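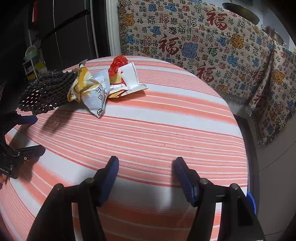 Section 3. Clearing and resetting the pouffe

Your Tonindale let comes with one large round striped pouffe. It is sold as a seat. Within an hour of arrival it will be a larder, so these steps assume it already is one.

3.1 Before you start
Have the net bag from the kitchen hook to hand, and a bin. Clear up before anyone sits down, particularly anyone who has been told there are crisps.

3.2 Clearing the top
1. Pick up the snack packets first. A crumpled packet may look finished. Squeeze it gently before you decide.
2. Fold the top of any packet still in use twice and clip it. Clips live in the drawer beside the fridge, or did in July.
3. Lift folded packages flat, with both hands. The domed top sends everything towards the carpet sooner or later, and a package with a loose flap goes sooner.
4. Put loose wrappers in the bin. Balancing one on top of another package does not count as tidying, whatever your brother says.
5. Shake out the net bag over the sink.

Note: The net bag is for onions, lemons and things of that size. Peanuts have been tried. See 3.4.

3.3 Cleaning the cover
1. Brush crumbs off along the stripes, working from the middle outwards.
2. Dab marks with a damp cloth. The orange stripes are forgiving. The white ones remember everything.
3. For anything worse, unzip the cover underneath and wash it at 40 degrees, on its own. Leave it to dry flat.
4. When refitting, centre the stripes on the dome before you close the zip. It takes two goes – three if you are being helped.

CAUTION: Do not put hot pans, full mugs or birthday cakes on the pouffe. The Zwane trays in the hall cupboard are there for this and would like to be asked.

3.4 If something goes wrong
Peanuts inside the cover: unzip, tip, hoover.
Pouffe leans to one side: turn it over and sit on it for a bit.
Snacks have vanished: not covered by this guide.

Spare covers are held by Saodah Jugah at number 43. Knock before nine in the evening, and bring the old one back washed.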